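Right, quick one tonight because I've got to be up early and the kettle's already gone cold on me.

Shredding. I have finally done the shredding. Two archive boxes of it, plus the carrier bag that lived behind the door, plus whatever was stuffed down the side of the filing drawer. Bank letters, payslips from the Lundorton job, a whole wodge of instructions for a Plumeo dehumidifier I gave away before we moved. Why did I box those up. Why did I carry them up two flights of stairs.

Took most of Friday evening. The shredder overheats after 9 minutes (I timed it, I was bored) and then sulks for 15 before it will take another sheet. So you get this rhythm going, feed feed feed, stop, make toast, come back, feed feed feed. I quite liked it by the end.

## What went

- Bills and statements older than we need. I kept the last few years, checked the rules first, don't just take my word for it
- Every payslip I had in duplicate, and there were loads
- Old tenancy papers from Kinmont Road, apart from the deposit letter, which I'm keeping out of spite
- Car insurance for a car that's been scrapped
- Takeaway menus. Didn't need shredding. Got carried away

Kept: birth certificates, the boiler paperwork, and one invoice from Nanayakkara & Co for £187 that I'm still arguing over. That one's in a plastic wallet on the shelf where I can glare at it.

## The mess

Nobody selling you a shredder mentions the bits. You'd think it all drops in the bin. Most of it does. Then you pull the bin out to empty it and the top layer just sort of breathes out onto the floor, and there's static, and it's on your socks, and next morning there's a strip of it in the butter.

First go I used the hoover. Don't. Ours is bagless and the strips wound themselves round the brush bar and I was sat on the stairs with nail scissors for half an hour picking them out. Never again. Also it filled up in no time, paper is mostly air when it's in that state.

So now it's dustpan and brush, on a table, properly. Moving the emptying off the floor and up onto something flat and smooth has made teh biggest difference of anything. Carpet holds on to paper like you wouldn't believe. A smooth top just lets go of it. White paper on a white top is a bit of a pain to see, I'll admit, you have to get your head down low and look across it, but the brush finds it even if you can't.

Cream set, little one, brush and pan. Soft bristles are better than stiff for this, stiff ones flick. And short strokes! Long sweeps just send it up in the air and over the far side and then you're on your hands and knees anyway.
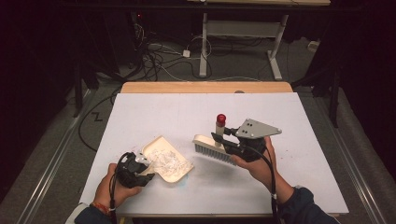
## Getting it from the pan to the bag

This is where I lost half of it the first time. You've got a lovely heap in the pan, you turn round, you walk to the bin, and you leave a trail behind you like Hansel and Gretel.

Bring the bag to the pan. Fold the top of the bag over a bit so it stays open, get the pan right down inside before you tip, then tap it. Wait a second before you lift it out. If the pan's plastic a few strips will cling on, so wipe it round with a barely damp cloth, that sorts the static too. Same cloth over the table after for the last specks.

Don't overfill the pan either. Small loads. I know it's slower.

## Where it all goes

Our council won't take shredded paper in the blue bin, yours might, look it up. Some of mine is going in the compost in thin layers, mixed in with the peelings, as it goes to a sort of grey felt if you dump it in all at once (ask me how I know). I've kept one bag back for packing up the glasses I'm posting to my sister. The rest I'll take to the tip when I next go past.

Before I did any of it I counted up the envelopes with windows in, for no reason at all, and there were 134. A hundred and thirty four! I've switched nearly everything to paperless now. Should of done it years ago.

Next is the drawer with the chargers in. Might need a run up at that one. Bed.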